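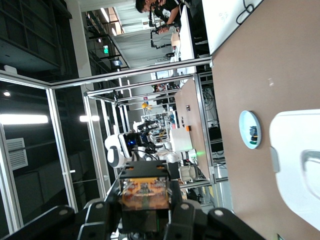
Tabletop with small dish, training center

MALLIK APPRENTICESHIP PARTNERSHIP
Minutes of the Employer and College Liaison Meeting
11/29/19

Present: Xuelian Qin (Chair), Xinyi Pan (Program Coordinator, minutes), L. Bañuelos (Bañuelos Printing), representatives of Anari Broadcast Services, Skonik Media and the college's Office of Work-Based Learning.

Apologies: the college registrar; the second delegate from Skonik Media.

1. Minutes of the previous meeting
The minutes were accepted with one correction. Under item 4, "paid study leave" should read "paid study hours." Matters arising were taken under the items below.

2. Enrollment
The Coordinator reported that 72 apprentices are registered across the media, print and office administration tracks. Two apprentices have moved from print to media with the consent of both employers. One has withdrawn to relocate out of state; the exit interview has been completed and placed on record.

Mr. Bañuelos asked whether the print track would accept applicants in the spring. The Chair confirmed that it would, provided a second print employer signs the training agreement before applications open.

3. Training hours
Members reviewed the hours returned by employers. The total logged for the period was 2187, against 2054 in the period before. The Chair noted that part of the increase comes from late timesheets belonging to the earlier period, and asked that the two figures not be compared in the annual report without a footnote.

Anari Broadcast Services stated that its supervisors find the paper timesheet hard to complete on location. It was agreed that a supervisor may confirm hours by e-mail within five working days -- the signed sheet must still follow by the end of the month.

4. Day release and the college timetable
The college has moved the writing and editing module from mornings to afternoons. Skonik Media expressed concern that this overlaps with its production desk handover, when apprentices get most of their direct instruction. The college representative replied that the morning rooms are committed until the end of the academic year.

After discussion it was agreed that Skonik Media apprentices may attend the evening section of the same module, with the hours counted as paid time. The employer will confirm this to each apprentice in writing.

5. Tools and travel allowance
The Coordinator presented a proposal to set the yearly allowance at $800 per apprentice. The present arrangement, under which each employer sets its own amount, has led to complaints from apprentices who share a class but receive different support. Mr. Bañuelos supported the proposal and asked that safety footwear be listed as an allowable expense. Anari Broadcast Services asked for time to consult its finance office.

The proposal was approved in principle. Final approval is deferred to the next meeting.

6. Mentoring
Xinyi Pan reported that four mentors have completed the introductory course. Three apprentices in the office administration track are still without a named mentor outside their own department. The Chair reminded employers that the training agreement requires one -- a line manager may not fill both roles.

7. Other business
The college asked employers to send short job descriptions for the careers evening. Former apprentices who are willing to speak should be referred to the Coordinator.

Actions
X. Pan: circulate revised timesheet instructions; add footnote to the hours table.
Skonik Media: written notice to apprentices on the evening section.
Anari Broadcast Services: response on the allowance.
All employers: names of outstanding mentors; job descriptions to the college.

The date of the next meeting will be circulated by the Coordinator.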